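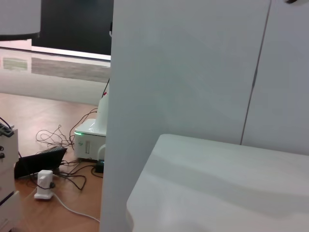 Fig. 1. Pale surfaces at close range, with a room behind.

Reading a White Surface: Light, Value and Edge
Handout for Unit 4, Introductory Drawing
Instructor: Gladys Kashindye

Read this before the studio session. Bring two soft pencils, a kneaded eraser and one sheet of gray paper.

Local value and seen value

Local value is how light or dark a thing is in itself. Seen value is how light or dark it looks from where you sit, under the light you have. A sheet of white paper turned away from a window can be darker than a gray wall facing it. Beginners tend to draw the local value. They know the cup is white, so they leave the paper blank, and the cup goes flat.

For most of this unit we work with a scale of 7 steps, where 1 is the bare paper and 7 is the darkest mark your pencil can make. Make your own scale at the top of the gray sheet and keep it next to the drawing. Squint when you compare. Squinting drops the small detail and leaves the big shapes.

In Fig. 1 the broad pale face gets a little darker toward its lower middle. On our scale that change is less than one step, and it is still enough to turn the form.

Slow changes across a flat plane

A flat plane is rarely one value from end to end. The part nearer the lamp is lighter and the rest falls off. The steeper your view of the plane, the more these changes get squeezed together. Lay in the whole plane with one even tone first, then lift the lighter part with the eraser. Do not outline it. A line around a plane stops the eye and makes the tone inside look like filler.

Fig. 2 is mostly one off-white surface at a steep angle, brighter toward the upper middle and grayer toward the bottom right. Copy only that change, and use no more than 2 steps of the scale.

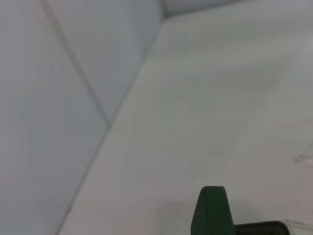 Hard, soft and lost edges

A hard edge is a sudden jump in value. A soft edge is a gradual one, as on a rounded corner. A lost edge is where two neighboring shapes have the same value and run together. Every drawing needs at least a few of each. When you are not sure, start soft. It is easier to sharpen an edge later than to loosen one.

Cast shadows go from hard to soft as they move away from the object that makes them. Check this at home with a pencil standing on a table under one lamp.

Dark accents

One dark shape on a light ground sets the range for everything else. Put it in early, at nearly full strength, and judge the light tones against it. In Fig. 3 the black glove does this job against the white tabletop - cover it with your thumb and the pale sleeve reads differently.

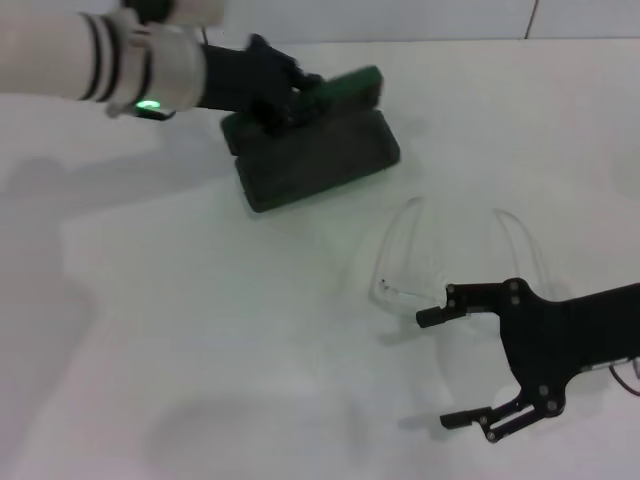

Homework

Draw a white object on a white ground, one light source, 80 minutes. Label the lightest and darkest areas with their step numbers. Write a sentence on the back saying where you lost an edge and why. Hand it in at the start of the next session.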